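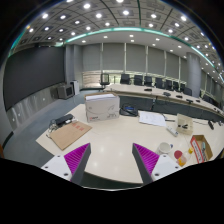 Is the Zernholm hand gripper worth buying if your office is training a robot to do its room resets?

I'd say it is, provided the people who reset the rooms now are the ones holding it, and they get paid hours for it.

Posted Sunday, July 31, 2022

OK, longer version. I work in facilities for Fraser, at the Mikedville building, and my crew handles the meeting rooms. Mugs, papers, cables, whatever people walk off and leave on the tables (people leave a LOT on tables). Last winter the company decided to get a robot arm on a cart to do part of the evening reset, and the way you teach it is you do the job yourself with one of these grippers in your hand while it records. So we bought the Zernholm. It cost us $2000 with the case and the spare fingers, and I've had it in my hand most working days for months now, so I figure I'm allowed an opinion!

First, the fingers, which I love. They're the wedge kind with bright magenta ribs inside and a dark gray face where they touch things, and they give a little when you squeeze. I was sure I'd crush paper cups. I have not crushed a paper cup. Mugs are easy if you go for the handle side, markers are fine once you get the angle, and small bottles lying on their side are my favorite thing to pick up, I don't know why, it's just satisfying. The color is loud but it grew on me, and I can always find the thing in a cluttered storeroom.

Flat stuff is another story. A single sheet of paper on a smooth tabletop is miserable. You end up sliding it to the edge and pinching it from there, and a paper folder isn't much better. A stack of paper that's gone a bit crooked will shed the top sheet every time you rush. Cables are the worst. I'll do them, but I grumble the whole way, and our cart robot is still bad at them, so I guess it learned from me.

Weight: fine for the first half hour, then your wrist starts talking to you. We settled on 25 minutes a turn and then hand it over. The trigger is a bit stiff for anybody with small hands (two of us complained about that, and the support person at Zernholm mailed a softer spring free of charge, so points for that). The finger screws do loosen up. Keep a driver in your pocket and check them before you start. I lost most of a morning's recordings to a wobbly left finger and didn't notice till lunch.

The software is plain and a little slow. You press record, do the job, press stop, and then wait while it saves. It will reject a recording and just tell you "low quality" with nothing else, which made me want to throw the tablet. We did 293 recordings for the mug and bottle jobs alone and 67 of those got bounced. Some I could guess at. I was moving too fast, or I'd swung around toward the big display. Others, beats me.

Now the part people ask me about in the elevator, which is whether I'm training myself out of a job. I thought about it plenty. So far nobody on our crew has lost hours. The evening shift got shorter, and those hours moved to daytime, which was great for me and lousy for a coworker who liked evenings and the extra pay that came with them. She's still sore about it and I don't blame her. Management should have brought that up before the gripper was ordered, and it came up in July, when the new schedule was already posted.

What I do all day is different too. Less wiping and hauling, more fussing over how a thing gets picked up. I've become the person who has opinions about mug handles. In the big room with the long curved table, the cart clears the plain stuff and I come behind for papers and cords and anything that looks like it might belong to somebody. It can't tell trash from a person's notes and I wouldn't want it guessing. We asked for a rule that it leaves all paper alone, and we got it in writing.

Compared with the Platley, which we had on loan for a couple of weeks: the Platley is lighter and its trigger is nicer, but the pads are hard plastic and it kept dropping mugs. I'd take sore wrists over sweeping up china. If your rooms are mostly pens and remotes you might go the other way.

Four stars out of five. One off for the "low quality" message. If you're a manager reading this, buy two so folks don't have to wait around for it, and talk about the schedule first.

Related reviews
Platley lightweight hand gripper: two weeks on loan
Rolling storage carts for meeting room supplies
Cable clips that stay stuck to a tabletop
Wrist supports for repetitive work, four tried

Contact us | © 2022 Mikedville Workplace Reviews | Back to top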